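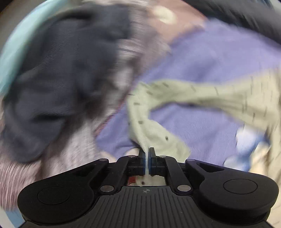 Hand-held gripper closed on a fold of pale green fabric, with mixed laundry behind it.

Budgeting for hand-held grippers

Budgeting for hand-held grippers is the part of planning a robot project where you work out what the hand tools will cost, how many you need and what has to be bought alongside them. I look after this entry for the Killent equipment wiki, and I've done the sums for two projects now, so it leans towards soft goods: clothes, bedding, towels, anything that flops.

Scope

A hand-held gripper is the same sort of two-fingered hand you'd put on an arm, only a person carries it. For planning purposes that makes it a separate line from the arm (please keep it separate, I've seen the two merged and it took me a whole afternoon to pull them apart again). The usual lines are the grippers themselves, cameras and mounts, spare finger pads, storage, insurance, and the wages of whoever is holding the thing. That last one is nearly always the biggest -- and it's the one people leave until the end!

Typical costs

On the Prusoment project we set aside £2000 for hardware in the first round. Of that, £600 went on grippers and their mounts, and £100 on spare pads and pins. I'd put more into spares next time. Fabric work goes on for hours, and a worn pad means a person standing about on full pay while you hunt for a screwdriver.

Storage is easy to underprice too. Video piles up quickly, and you want two copies of everything. I buy the drives at the same time as the grippers so that they come out of the same pot.

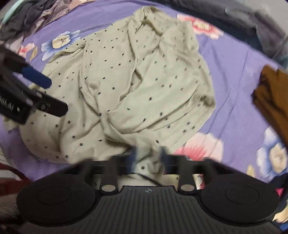
One reader wrote in to argue that I have this back to front, and that a small team should hire its grippers for the first month and buy only when it knows which jobs it's keeping. I've got some sympathy with that. Hiring suits a short trial, and you hand the repairs to somebody else. The trouble comes with soft goods, where you'll want to swap finger pads and fiddle with the grip, and hire terms don't always let you. Read them first.

Buying in stages

My own habit is to order one pair, use it properly on the real job, and then order the rest. At Stelarura we did the first order in February and left 19 days before the second. It felt slow, but we changed our minds about the pads in between and saved ourselves a drawer full of the wrong ones.
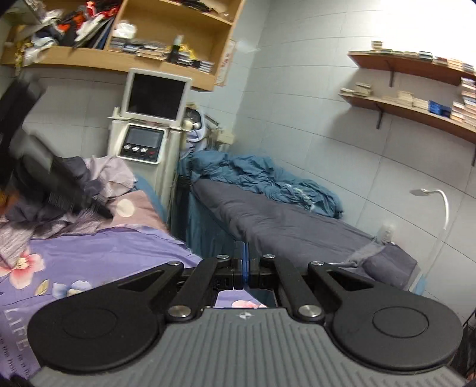
Kaijage

Planning for the room

Working in real rooms costs more than a bench. Allow for travel, for setting up between beds and shelves, and for paying the owner for time the room can't be used. Get the sockets checked before the first visit, and put in a line for extension leads. I also budget for laundry, which always raises an eyebrow in accounts.

See also: Spare parts; Hire agreements; Data storage

Last edited 31/03/2021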